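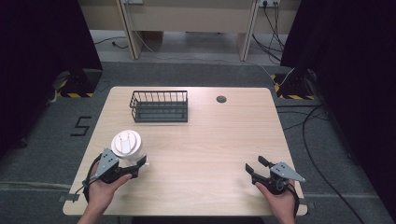 The Jillent Coffee Corner Bundle: Do You Need Any of It?

By Joelle Najjar
4 October 2021

I don't like bundles. A bundle is usually one thing you want with two things the store couldn't shift, and the discount gets worked out against prices that no one was ever going to pay. So when Jillent started pushing its coffee corner package (the Fladik table, the Stevard wire basket and a case of Pons hot cups with lids) I was ready to be annoyed by it, and I was right on one count out of three. Maybe one and a half.

We paid for ours. Jillent didn't know I was going to write it up, and they haven't sent me anything before or since. I've been using the set for nine weeks, which takes in all of September, when the place was busy and people were hard on it.

The Fladik table

Let's start with the part that costs money. The Fladik is a plain table with a light wood-grain top and rounded corners. The Jillent page calls it "Nordic inspired," which I take to mean it is pale. The grain is faint and streaky and I don't mind it. It hides dust very well and crumbs fairly well. Coffee rings are another matter, and you will see every one of them if the light comes in low, so keep a cloth nearby.

The corners are the best thing about it. I have a long history of walking into tables, and the last one we had in this spot was square and mean. I've clipped the Fladik with my hip more than once and have nothing to show for it. If you're putting a table somewhere people pass with their hands full, I would take rounded corners over any other feature a salesperson tries to tell you about.

Then there's the cable hole. It's a small round grommet near the back edge, and I can't work out who it was meant for. It's too small for the plug on our kettle. It's too small for the plug on our old coffee machine as well. A phone charging cord goes through if you feed the thin end up from underneath, and that's fine, but the product page shows a full-size espresso machine standing next to it with no cord in view anywhere. Make of that what you like. We run the kettle cord over the back edge of the table the way everybody always has.

A dark hole in a pale top also collects things. Sugar, mostly. I've vacuumed it out twice.

Assembly took two of us, me and Tibor Rácz, and it should have taken one. The instructions have six drawings and no words, and two of the drawings look identical to me even now. The bolts went in without a fight. The table stood level on our carpet, and carpet forgives a lot, so I can't promise you the same on tile. I tried it on the hard floor in the hallway before we settled on a spot and it had a slight rock to it. There's supposed to be an adjustable foot. I turned it all the way in both directions and the rock stayed.

Would I buy it again? Yes, on sale. At full price you are paying for the word Fladik, and I'd never heard the word Fladik before.

The Stevard basket

I was ready to write this one off, and I've ended up liking it more than the table.

It's a dark gray wire basket, rectangular, open at the top, with thin vertical metal bars and a solid band around the bottom. That's all there is to say about how it looks. The band is what sold me. I've owned wire baskets with bars all the way down, and small things work their way out between them: sugar packets, stir sticks, the flat kind of tea bag. The Stevard's band stops most of that. Stir sticks still poke out between the bars higher up if you throw them in sideways, so stand them upright in a glass first and put the glass in the basket.

We keep ours toward the back of the table. The first week I had it at the front, where it seemed more useful, and all it did was force everyone to reach over it to set down a cup. Push it to the back and you get the whole near half of the table to pour and stir on. That sounds like a small thing. Try pouring from a full kettle in front of three people who want the milk and then tell me.

Complaints, since I'm not in the business of handing out compliments:

The feet are useless. Ours came with four clear stick-on dots in a bag. Two of them came off in the first few days and I found one stuck to the side of my shoe. Without them the basket slides when you bump it, and I worry about what the metal will do to the tabletop over a year or two. I've put felt pads on instead and they have held.

It's also a pain to clean. Dust settles on the inside where the bars meet the band, and a cloth won't get in there. An old toothbrush will. I do it when I remember, which isn't often.

And it doesn't stack or fold, so if you buy a second one, find room for it.

The Pons cups and lids

Now the case of cups. It holds 1000, and you can't buy a smaller one as part of the bundle. I asked. For a café that's nothing. For a small office, or a church hall, or anybody else who might read "coffee corner" and think it meant them, that's a very large cardboard box in the closet for a very long time. Jillent counts the full price of the case when it tells you how much you're saving.

The cup itself is a white disposable cup and I have no strong feelings about it. It's a bit thin. With fresh coffee I want two cups, one inside the other, and watching other people at the table I can see I'm not the only one, so you may get through that case faster than you think.

The lid is what Pons makes all the noise about. It's white plastic with a raised sip spout, more sculpted than the flat kind with a slot punched in it, and the packaging claims it "drinks like a mug." It doesn't drink like a mug. A mug is open at the top. What the spout does do is keep your nose off the plastic, and the coffee comes out in a narrower stream, so you're less likely to get a surprise mouthful. I'll give them that.

How well it seals depends on how you put it on. Press down on the middle and it feels like it's on, and it isn't. You have to go around the rim with your thumb until it has caught everywhere. Miss a bit and you get a drip down the side, always on the side facing your shirt. I did a test over the sink with water, tipping a row of filled cups one after another. The ones I'd gone around with my thumb were fine. The ones I'd pressed on in a hurry leaked, and one lid came off completely.

Line up the spout away from the cup's seam, too. With the seam directly under the spout I got a slow leak almost every time, even with the lid on properly. I have had this with other brands of cup, so it isn't a Pons problem in particular, but at this price I'd hoped somebody had solved it.

One more thing about the lids. They come in a sleeve, and they cling together. You grab one and get two, and then you stand there picking at them with a fingernail while your coffee cools. Peel a stack apart in the morning and leave them loose in the basket if you can be bothered.

What it comes to

Priced separately, the table and the basket together cost me slightly less than the bundle would have if I'd waited for Jillent's end-of-summer sale. I checked the day after our order arrived, which was a mistake for my mood. The "saving" only exists if you wanted the cups.

So if you run somewhere that gets through hot cups by the case, the bundle is a fair deal and I'd take it. For anyone else: get the basket, wait for the table to go on sale, and buy your cups in sleeves from wherever you buy them now.

Table: three out of five. Basket: four. Cups and lids: two and a half, and the half is for the spout.

Comments (4)

Zoltán Csonka
Did you try a different foot on the table? Mine rocked too and a larger rubber one from the hardware store fixed it. Same thread. I do agree about the grommet. I have a lamp cord through mine and the switch is now stuck on the wrong side.

Joelle Najjar
I didn't, but I will. I hadn't thought to check the thread. Sorry about your lamp.

Miklós Vass
Think you're being generous to the basket. The coating on ours chipped at one corner inside a month. We do move it around a lot, I admit.

Léonie Coste
Does anyone know if the Pons lids fit other cups? I have a shelf full of lids and ran out of the cups first, having doubled them up exactly as you describe. The ones from our usual supplier look the same size but the lid pops off as soon as you pick the cup up.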